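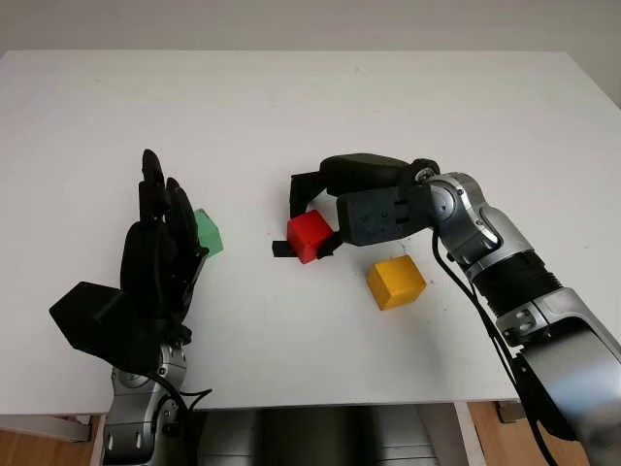

Why does a two-armed robot need a separate arbiter between its planner and its joint controllers?

The planner decides where each arm should go, and the controllers see to it that the joints get there, but neither is well placed to decide what should happen when the two disagree. The arbiter holds that authority and keeps a record of every decision it takes.

This question has been put to me several times following my previous entry on Griltance, the planning layer we maintain at Bokbridge. I undertook then to describe the arrangement in full. The present entry covers the arbiter as it stands on March 9, 2020, including two defects which remain open.

Griltance produces a timed path for each arm. The paths are computed together, so that the arms do not cross, and are then handed over as two separate streams. In the first version, each stream went directly to its own controller. The arms kept good time with one another as long as neither was delayed. When one arm slowed on contact with a block, the other continued on its original schedule, and the clearance the planner had calculated no longer applied.

The arbiter, which carries the name Iyamu in our repository, was introduced in November to correct this. It receives both streams, compares the measured joint positions with the planned ones, and scales the clock for both arms together. Should the right arm fall behind, the left arm is slowed by the same proportion. If the lag exceeds 90 milliseconds, both arms are brought to a hold and a new plan is requested.

Block handling has been the standard exercise throughout this work. It is a modest task, and it has the merit that a failure is easy to classify. A plan may be wrong, a pose estimate may be wrong, or the hand may close at the wrong moment. The log format was designed with these categories in mind.

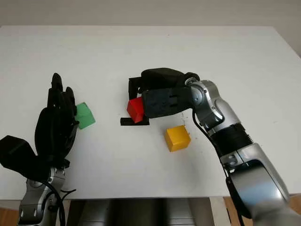

The log is written by the arbiter itself and stored in Brudivance, our record and replay tool. Each entry contains the planned state, the measured state, the clock scale in force, and the most recent pose estimate for every tracked block. The replay buffer holds 4000 entries. Older entries are written to disk and may be loaded again by run number.

The first open defect concerns pose estimates during a grasp. Once the fingers cover a large part of a block, the estimator has little surface left to work from, and its output may jump to a neighboring block of similar size. Color is used as a check, but the check is applied after the estimate has been passed to the planner. It should be applied before. Margus Juška has prepared a change to this effect, and it is under review.

The second defect is in the recovery from a hold. The clock scale returns to its full value in a single step, and the controllers respond with a visible jerk at the wrist. A ramp of about 60 control cycles removes the jerk in simulation. It has not yet been approved for use on the hardware, as the effect on a closed hand under load has still to be measured.

Readers who maintain their own copy of Iyamu are asked to leave the hold threshold at its default until the second change is released. The settings file accepts a higher value without complaint, and a range check will be added in the same release.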